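In Praise of the Worn Pad
By Heriberto Cárdenas
December 6, 2020

I have been reading gripper spec sheets for a good part of my working life, and I'd like to make a complaint about them, though I'll try to make it a friendly one. They tell you how far the jaws open. They tell you how hard the jaws close, and what the whole business weighs, and what kind of plug is on the end of the cable. Then you get to the part that touches the thing you want to pick up, and there's a single line that says "rubber pads, replaceable," and you turn the page and you're looking at mounting holes again.

I think this is backward, and I've come around to thinking so slowly, over a lot of afternoons in the shop at Imrie, mostly because of two hand-held grippers and a stack of household odds and ends that my wife would very much like me to bring home.

Let me say how we got into it. Back in May, Ulises Ticona and I were asked to help choose a hand-held gripper for a set of tabletop tasks: hangers, baskets, tubing, cloth, the sort of thing that lives in a closet or under a sink. You hold one gripper in each hand, you do the job the way you'd do it with your own fingers (or as near as you can manage), and later on somebody tries to get an arm to do the same. It came down to two candidates. The Skamix is the stiffer of the two, with a lovely snug feel in the hand. The Clarnach has a longer reach and a looser linkage, and on paper it loses on nearly every line. I had my favorite before we opened the boxes, and I'm a little ashamed of how sure I was.

Ulises did most of the early runs and I kept the notebook. He is patient with his hands in a way I am not. I'd see him bring the jaws up to the shoulder of a clothes hanger, stop, change his mind, come at it from a lower angle, and try again, all without so much as a sigh. I'd have been swearing by then, and on my days I was. 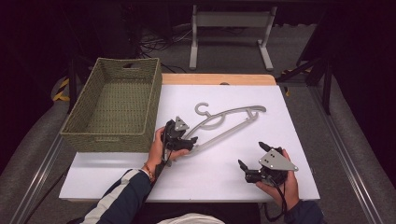

We logged 139 attempts on hangers alone before either of us felt we had an opinion worth repeating, and 112 of them went cleanly. That sounds fine until you go back through the notebook and look at who had which gripper and what shape it was in. The misses weren't spread out evenly between the Skamix and the Clarnach. They came in bunches, and the bunches lined up with the pads. When we put a fresh set on, things went well for a long while, then came a stretch where the hanger started to roll as we lifted, then a few drops, then we'd change the pads and the trouble would go away. It did that with both makes! I had pages of careful remarks on jaw width and linkage slop, and most of what I was writing down was the weather report for a little strip of rubber.

Now, a hanger is a wonderfully mean object for this. It's thin, it's slick, it's longer than it has any right to be, and if you catch it out near one end, the rest of it wants to swing around and point at the floor. A basket is much kinder. A woven rim gives the pad something to bite on, and you can be quite careless with a basket and still get away with it. I mention this because I see a lot of comparisons done on blocks and cans and soft toys, all of them forgiving, and the writer goes away thinking two grippers are the same when all he's learned is that a soft toy will let anybody hold it.

So here is the first part of my argument, such as it is. If you are comparing grippers, compare them with tired pads. Wear them in on purpose. The first hour is a salesman's hour, and every gripper I've ever used has been a pleasure for that long. I want to know what it's like once the edges have gone fuzzy and there's a corner that won't lie flat, given that most of its life is going to be spent in that condition. 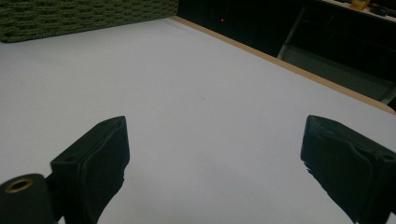
Jaws open over the tabletop. Note the rough edges on both pads.

I can hear the reply to this, and I heard it from a very nice engineer at Skundatico, who took my call and stayed on it far longer than she needed to. Her view was that pads are a consumable, like tires, and you don't judge a car by its tires. You put on good ones and you keep an eye on them. She's right as far as that goes, and I told her so. But I've bought a few cars, and I'd be cross if it took me half a morning and a special wrench to get at a wheel. On one of our two grippers a pad change takes two screws and the length of a radio jingle. On the other, the pad is glued, and you scrape off the old one with a blade, wipe everything down, and wait for the new glue to set. Guess which one had fresh pads on it more often. We are not lazy men, Ulises and I, but we are men, and at the end of the day we'd look at that glued pad and say it had another session in it. It usually didn't.

That matters more to me now than closing force does. I used to think of force as the main number, the one you'd put in large type, and I've had to let go of that. With a good pad you hardly need to squeeze. With a bad one you squeeze harder to make up for it, which chews up the pad faster, and bends the fingers a touch, and tires out the hand that's holding the whole thing. Ulises had a sore thumb for most of a week that I'm convinced came out of two frayed bits of rubber.

The tubing taught us the other half of it. I'd put tubing on the list almost as an afterthought, thinking it would be easier than the hangers. It's light, it isn't slippery in the way a hanger is, and it doesn't mind being pinched a little. What it does is remember. It came to us coiled, and it would very much like to be coiled again, so all the while you're holding one part of it straight, the rest is leaning on you, gently and without letup, off to one side or the other. Your own fingers take care of this without asking you. A gripper has to do it with whatever it's wearing on its fingertips.
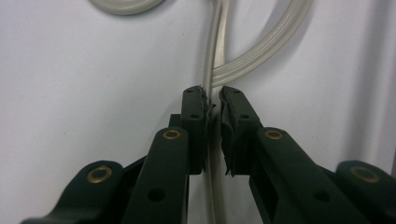

Light pinch on the translucent tubing. The right pad is creased and frayed along its lower end.

With a flat, healthy pad, you get a contact you can trust along its whole height, and the tube stays where you put it. Once the pad starts to crease, you're holding the tube at a ridge or two, and it will pivot on a ridge like a gate on a hinge. We found we could feel this coming through the handle well before we could see it go wrong, a kind of greasy little give in the grip. I have no idea how you'd put that feeling in a spec sheet. I do think it's the best reason for doing this work by hand first, before an arm gets anywhere near it. A person notices the give and shifts his wrist. An arm that has been shown what to do by that person will copy the shift, bless it, with no notion of what the shift was for, and then we'll all stand there wondering why it approaches every tube as if it were shaking hands with a wet dog.

This is where my opinion gets a bit stronger, and where Ulises and I part ways, though we still eat lunch together. He'd say that demonstrations with worn pads ought to be thrown out, since they carry bad habits in them. I'd keep them. I'd mark them, certainly. I'd write the state of the pads at the top of every session, in plain words, and I'd take a close-up of the fingertips before and after. But I'd keep them in the pile, because the arm is going to be working with worn pads too, sooner or later, and I'd like it to have seen how a patient man gets by. His answer is that he isn't always so patient, and I'm not in a position to argue with him about the inside of his own head.

There are people who'll tell you the cure for all this is simply more. Collect 3,000 runs in place of 100 and the pad business will come out in the wash. Maybe so, and I'm not against more. I'd only ask them to come and sit with the notebook for an afternoon, and see how a thing nobody wrote down can sit there steering the results from one end of the month to the other. If you don't know which runs had the bad pads, having a great many of them doesn't help you much that I can see.

As for which one I'd buy, people do ask, so I'd better say it. I'd buy the Clarnach. It rattles a bit, the cable comes out at an angle that catches my sleeve, and I still like the feel of the Skamix better when both are new. But the Clarnach is the one with the two screws. I'd order it with more spare pads than seems sensible, put them in a coffee can where both of us can reach, and change them sooner than I wanted to.

And to whoever writes the spec sheets at either place, I'd take a paragraph on the pads over another drawing of the mounting holes. Say what they're made of and how they come off. Tell me what they look like when they've had enough, with a picture if you've got one. We've got plenty at Imrie and you'd be welcome to ours.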